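Workshop Notes > Finishes > Adhesives

Hide glue, batch 6 — gel strength and open time

December, second entry. Started 7:40 a.m., shop at 64 °F, humidity not logged (hygrometer still at Ulthorpe).

Purpose: find a dilution that gives enough open time to close the long carcass joints without hot cauls. Batch 5 gelled before the second clamp was on. Irja Pitkänen suggested adding urea. I wanted plain glue at a lower concentration first, so there is a baseline.

Soaked 400 g of granules in cold water overnight, 1 part to 1.8 by weight. Drained nothing. Heated in the double boiler to 140 °F, held 10 minutes, strained through nylon. Surface skin removed twice. Smell normal.

Split into three jars. A as is. B with 10% extra water. C with 10% extra water plus urea at 6% of dry glue weight.

Open time on planed maple, thin brushed film, judged by finger tack:
A — 70 s
B — 95 s
C — roughly 4 min

B is hardly worth the extra water. C stayed workable long enough to seat a dry-fit dovetail corner and take it apart again. The squeeze-out on C was slow to gel and ran down the inside face, so tape the inside next time.

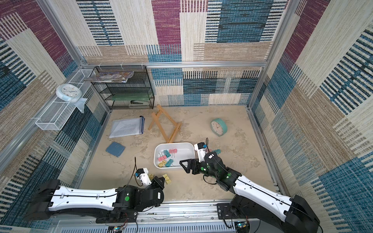 Lap joints glued from all three jars, five each, 1 sq in overlap, clamped overnight. Pulled on Calum Mackay's lever rig. The scale on the rig reads high at the bottom end and I have not corrected for that. Mean at failure, in pounds:
A — 341
B — 322
C — 296

All of A and four of B failed in the wood. C failed in the wood twice and at the glue line three times. One of the C samples had a visible starved patch, probably my clamping. Left it in the mean.

Marcus Mbeki asked whether C will hold up in a heated room. Not tested. The old Restier notes put urea at no more than 10% of dry weight and mention creep in warm storage, no figures given.

To do:
Repeat C at 3% urea.
Warm the maple to 90 °F before brushing A and time it again.
Two C laps under static load on the shelf over the heater, check at the end of the month.
Ask Hazel Thibodeaux for the rest of the Prerndale granules — the bag here is nearly out and I do not want to change grade halfway through.

Jars A and B in the fridge, labeled. C left out on the bench to see how long it takes to go off.

Last updated: December, 4:15 p.m.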